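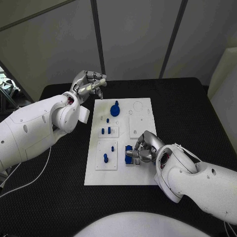 The two-arm robot at the task board, hands over the blue parts.

Call for participants: Gardale Robot Club, board assembly project
Jan 28, 2024 | Reading time: 3 min | 14 shares | 3 comments

The Gardale Robot Club is recruiting six student members for the spring board assembly project. The project runs from March until the end of the summer term and leads to an entry in the Vadora student manipulation contest, held in Gestby. Places are open to anyone enrolled on a full-time course at the college, in any year and any department.

The work

The club has a two-arm robot with jointed hands and a task board fitted with pegs, a knob and other parts. The contest asks a team to handle the parts under program control within a fixed time. Positions are changed between rounds, so a stored path will not score well. At present the club has a working arm controller and a basic grasp routine. It does not have reliable insertion, and it has no recovery after a dropped part.

Members will be assigned to one of the following groups:

Grasping. Choice of finger positions for each part, grip force limits, handover from one hand to the other.
Insertion. Approach angle, search pattern when a peg misses its hole, detection of a jam.
Vision. Locating the board and the parts from the head camera, calibration, checking after each step.
Data and test. Driving the arms by hand to record runs, labelling failures, keeping the test log.

Changes of group are possible after the first four weeks if numbers allow.

What we ask for

Some programming in Python or C++. Course level is enough for the data and test group. The insertion group also needs working knowledge of frames and transforms, and will be given a short written exercise on these. Previous work with robots is useful but is not a condition. Applicants must be able to attend one bench session a week and must pass the lab safety test before using the arms. The pass mark is 70 per cent and one resit is allowed.

A bench session lasts 90 minutes. Two people are present whenever the arms are powered, one at the keyboard and one at the stop button. Long hair is tied back and lanyards come off. Sessions are booked on the sheet by the lab door, and a slot not taken up within ten minutes goes to the next group.

By the contest the club intends to have 3000 recorded runs on the board. The log is shared between all groups. Each entry gives the part, the start position, the hand used and the outcome. Failed runs are kept.

What members receive

The project is unpaid. Travel to Gestby and the entry fee are covered by the club. Second-year students may count the project towards the practical skills unit if they hand in a report; agree this with your tutor before applying.

How to apply

Send one page to Cosimo Bassi, project lead, through the club pigeonhole in the Ruggiero Building or by the form on the club page. State your course and year, first and second choice of group, and the times you are free. Include one piece of code you wrote yourself, with a note on what it does and one fault in it. Do not send a CV.

Applicants will be asked to a short talk at the bench. Successful applicants will be told in time to sit the safety test before the March start.

Comments (3)

pjt_mech
Is the exercise on transforms done at home or in the lab? I have only covered 2D.

C. Bassi
At home, one week to return it. It is 3D, but the notes supplied are sufficient. Put insertion as first choice and vision as second if unsure.

hollis22
Can part-time students join the data group? I am on site two evenings.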